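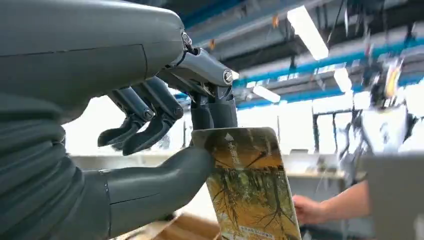
Handing Over Thin Objects: Tips for the Bench

Practical notes from the Temis handover study

These tips are issued by the Temis manipulation group for staff and visiting students who work on person-to-robot handovers. They concern cards, tickets, recipe cards, seed packets and other flat items that a household or workshop robot may be asked to take and put away. The recommendations draw on the group's handover trials and on the bench notes kept by Zinhle Ngubane and Gerrit Mabaso.

What the study compared

Two release rules were tested. Under the timed rule, the person let go a fixed interval after the fingers closed. Under the tug rule, the person kept hold until a light pull was felt, then released. Each participant completed 20 handovers under each rule. With the timed rule, 9 cards in the median session were dropped or taken at a poor angle. With the tug rule, the figure was 3. The group now treats the tug rule as standard for all thin objects.

Presenting the card

Offer the card by one edge and leave the opposite edge free. A person who covers both long sides leaves the fingers nothing to close on, and the grasp will land on a corner.

Keep the card flat. Bowing it between finger and thumb feels secure to the person, but the card springs straight at release and shifts in the grasp.

Bring the card to the palm side of the hand and stop there. Participants who kept moving toward the robot caused most of the early failures under both rules - the hand was still correcting its position when contact was made.

Sit if possible. Seated participants presented the card at a more even height than standing ones, and their sessions required fewer restarts.

Feeling for the tug

The pull should be brief and steady. If it is felt as a jerk, reduce the retreat speed before the next trial and do not ask the person to grip harder. A firm human grip hides the signal that the method depends on.

Do not look away to check the laptop during a handover. Attention to the card shortened the release in nearly every session, and the screen can be read afterward.

Setting up the table

A divided cardboard organizer makes an inexpensive target for the second half of the task, in which the card is filed upright. Cut the partitions lower than the card so that its top edge remains within reach. Fix the organizer to the table with removable tape.

Lay spare cards face up behind the organizer, apart from one another. Overlapping cards tend to be picked up in pairs, and a pair will pass the width check without being noticed.

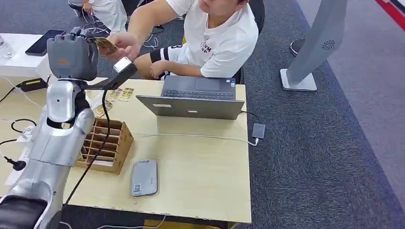 Béla Pintér writes that the tug rule worked well with his printed cards but poorly with laminated ones, which slid out of the fingers before he felt any pull at all. He asks whether a slower retreat would help or whether the closing force should be raised.

The group has seen the same effect. For glossy or laminated stock, raise the closing force by one step first and leave the retreat speed alone. If slipping continues, clean the fingertips with a lint-free cloth and repeat the calibration. Thin rubber pads may also be used, although results obtained with pads should be reported separately.

Keeping useful records

Write down the card stock, the release rule and the presenting hand for every session. The January sessions omitted the presenting hand, and 6 of them had to be left out of the final comparison.

Mark a failed handover as dropped, bent or misaligned at the time it occurs. Labels assigned later from memory did not agree well between observers.

Replace a card once its corners have softened. Worn cards bend under the upper finger and will make a sound method appear unreliable.

Comments on these tips may be sent to Zanele Kruger at the Temis office. Revised settings for envelopes and folded paper will be added when those trials have been completed.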